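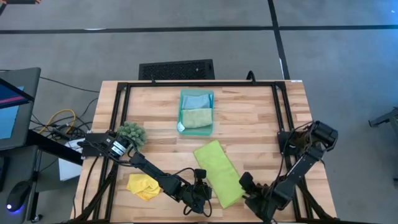

Week 4: Wood moves, so let it

Hi everyone! These are my notes from Friday, cleaned up a bit, so if you missed class you can still follow along before the next bench session.

The main idea is that a board never really stops changing size. When the air gets damp it swells, when the heating comes on in December it shrinks, and almost all of that happens across the grain. Along the length you can pretty much forget it. (Yes, Benjie, even on a long table.)

I learned this the hard way with my first tabletop. I glued and screwed it tight to the base, felt very proud of myself, and by spring it had a split I could slide a coin into.

What to do at the bench

1. Let your boards sit in the shop for 2 weeks before you cut anything. Stack them with thin strips in between so air gets to both faces.

2. Look at the end grain. Flat-sawn boards move more than quarter-sawn ones and they like to cup, so mark the rings with a pencil before you pick your layout.

3. Finish both sides. I know the underside is boring — do it anyway. Wipe off the extra oil and hang your rags flat to dry, never in a ball, they can catch fire.
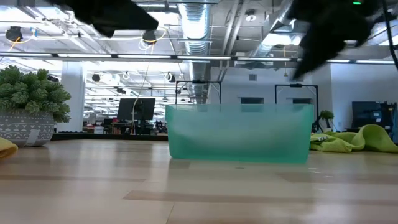 4. Attach the top with slotted holes or little wooden buttons. Snug, and no glue! The screw in the middle can stay fixed, the outer ones need room to slide.

For next time

Bring your offcuts and a ruler. Elif Naz has the moisture meter, so please sign up with her if you want a turn. Read the chapter on breadboard ends, up to page 23.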